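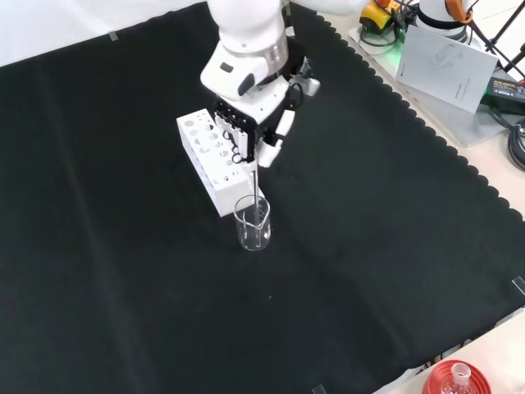
Stirring with a glass rod, one of the bench tasks in the new Sitent set.

Teaching by hand: the glass tasks at Indholm

Readers of the last issue asked us to write more about the daily work and less about the plans. So this item is about one small task, which has kept our Indholm bench busy for most of the autumn. The robot holds a glass rod, brings it over a small beaker, lowers it and stirs. For a person it needs no thinking. For us it has become the best way to learn how a good demonstration should look.

All demonstrations in the set are given by a person through remote control. The operator sits at the side of the bench and moves a small leader arm, and the robot follows with its own arm. We also tried to guide the robot directly, with a hand on the wrist, and for heavy objects this works well. With glass we stopped it after a short time. The hand pushes a little more than it thinks, and a rod does not forgive this.

We have now 947 accepted demonstrations of the stirring task, from 1,443 recorded. The others were not all failures. Many of them were removed because the operator waited too long above the beaker, and a robot which learns from waiting will also wait. In the first weeks we kept such recordings, as we thought that more data is always better. The trained policy then stood still over the glass for a long time before it went down, very polite, and we had to go back and sort everything again.

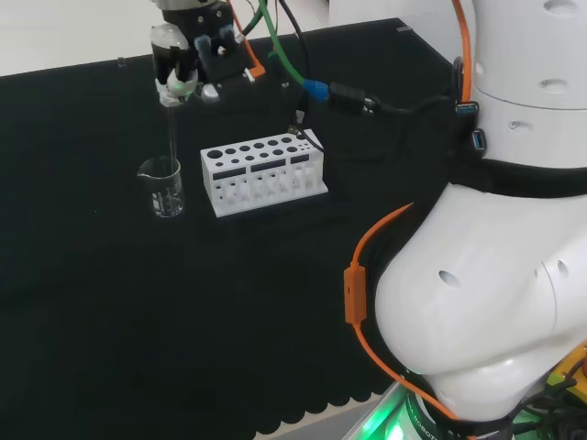
Rod in the beaker, with the rack standing beside it on the black cover.

Some things we have learned may be useful also for the groups at Cabello and Gever, who start with their own glass tasks in January.

First, come down from straight above. It is tempting to enter the beaker from the side, because with the leader arm this feels more natural, but the rod then touches the rim in the moment when the operator looks at the tip. Move over the opening, stop shortly, correct, go down. The stop should be short enough that you would not notice it in a colleague.

Second, choose one way to stir and agree on it before the first session. Our operators had different habits: small circles, wide circles, even back and forth. Each one is fine alone. Mixed together they gave a motion which was none of them. Now we all make small slow circles, always in the same direction, and we do not touch the wall on purpose.

Third, change the place of the beaker and the rack often. The rack has no part in the stirring, but the robot should learn that it can stand left or right, near or far, and that this changes nothing. We move the objects after every 5 demonstrations. It costs time, and operators do not love it.

The black cloth on the table was also a long discussion. Clear glass on a light table gave us poor pictures from the wrist, where the wall of the beaker almost disappeared. On black, the edges catch the light and the rim is easy to find. The cloth must be fixed well with tape, otherwise it makes folds when the arm comes low, and a beaker on a fold is not a stable beaker. 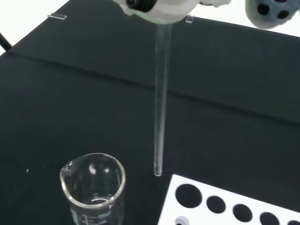
Seen from the wrist: the closed end of the glass between beaker and rack.

The wrist view is the one we look at first when we check a recording. The view from the head tells if the whole motion was calm, but the last small distance between the glass and the rim can be judged only from near. We ask every operator to play back their own first recordings from the wrist before they continue. Most of them correct themselves after this, and we do not need to say much.

What is still difficult? The grip. If the operator closes the gripper with the rod a little tilted, the whole demonstration is tilted, and it is hard to repair this in the air. Our present rule is to open and take the rod again. We keep these second grips in the data — the robot also needs to see how one comes back from a bad start. If this really helps we do not know yet, and the comparison is running now.

The goal for the stirring task was 1,000 accepted demonstrations, so we are close. After this we want to continue with placing glass into the rack, where the holes have different sizes and the margin is smaller. Groups that wish to send an operator to Indholm for some days of practice are welcome. Please write to the Sitent office before you book the travel, as we have only one leader arm and the sessions fill quickly. The written guide for operators is being revised and will be sent together with the next issue.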